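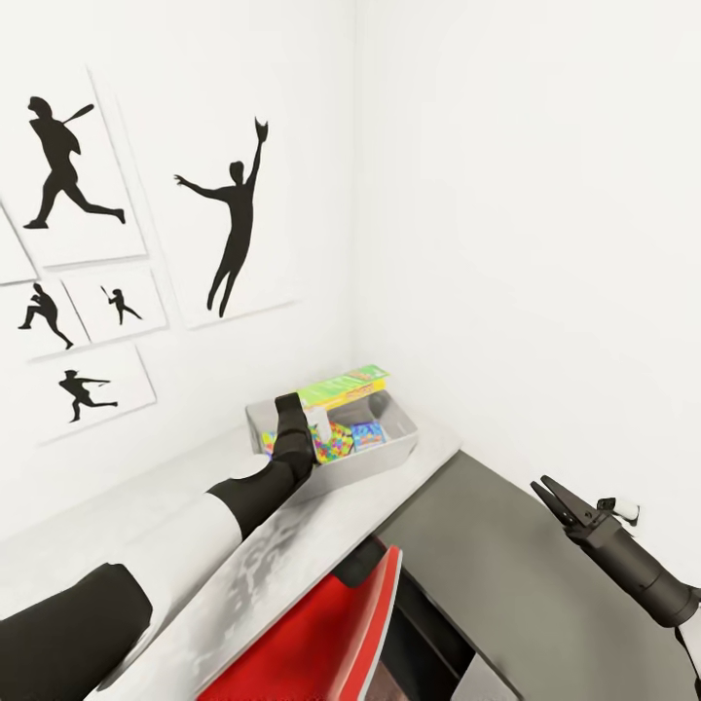

Figure 3. The simulated kitchen corner used in the snack-sorting trials. Left gripper over the tray of small pieces; right gripper open, near the white fixture on the wall.

5.2 The right arm and the wall

Most of our failures were dull. The left arm dropped things, or closed on air, or picked up two pieces where one was wanted, and these are dealt with in Section 5.1. The failure described in this section involved the arm that had nothing to do.

The task given to the policy was a one-handed one: take a named piece out of the tray on the countertop and lift it clear. The right arm was to hold its rest pose over the grey table until the episode ended. We did not train it to do so with any great care, on the grounds that holding still is easy. In 57 of 1000 evaluation episodes it left the rest pose, rose towards the right-hand wall and tried to grasp the small white fixture mounted there. Figure 3 shows the layout and both arms, with the fixture just behind the open right gripper.

The success score did not notice. It checks whether the piece has left the tray, and on that measure the episodes in question did slightly better than the rest. We had been quoting the higher figure in internal talks for more than 3 weeks when Pejman Tabrizi, looking for a clip to put on a slide, watched an episode to the end and asked what the other hand was up to.

In simulation the result is harmless. The fixture is a fixed body, so the gripper closes on it, the contact solver complains, and the episode times out with the left arm still holding its sweet. On the physical cell at Urmont the same corner of the room has a live socket. The controller there has a force limit on each wrist, but it was set for contact with the tabletop, from above, and we had never tested it against a sideways pull. We stopped the transfer to hardware the same afternoon. It would be pleasant to report that a safety review had caught this. The review had passed the task in December, with a note praising its simplicity.

Our first suspect was the wall art. The left wall of the scene carries a set of black sporting silhouettes on white panels, left over from the asset pack, and several of them have an arm raised or flung out. One of us (not named here) was fond of the idea that the robot had seen a fielder reaching for a ball and wished to join in. We removed the panels and ran the set again. The right arm reached for the wall at the same rate as before, and the panels were put back.

The cause lay in the training data. The base policy had been trained on the Prosbridge demonstrations, a two-armed set in which 17 of the task families end with the right hand switching something off: a lamp, a hob, a fan. The operators did this to mark the end of a recording, and it was never written into the task descriptions. Our fine-tuning data had no such ending, but neither did it have any examples in which a pale rounded object on a nearby wall was left alone. When the left gripper closed on a piece, the policy took the job to be nearly finished and sent the right hand to put out the lights.

Oana Cozma tested this account by moving the fixture. Placed low on the right wall, it drew the arm low. Taken away altogether, it left the arm drifting upwards a short distance and then hanging there, open, until time ran out. Hiding the tray from the camera, so that no grasp could be judged complete, stopped the reaching entirely. We take this as good support for the account above, though it does not rule out a weaker effect from the colour of the fixture against the wall, as we did not repeat the runs with a darker one.

Two changes were made. The Turkinitz controller now locks any arm not named in the task, at joint level, where the policy has no say in the matter. The success score now fails an episode if either gripper touches a body outside the task list. Under the new score our headline figure fell, and the lower number is the one given in the abstract.

The lock is a blunt tool and we do not claim that it cures anything. With it in place, the policy still sends commands to the right arm in much the same share of episodes, and the controller throws them away. For two-handed tasks the lock cannot be used at all. The Bahrami filter, which removes the closing seconds of each demonstration before training, looks like a better answer, but it also removed the part in which the left hand lets go of the piece, and a robot that will not give back a sweet raises problems of its own. These are taken up in Section 6.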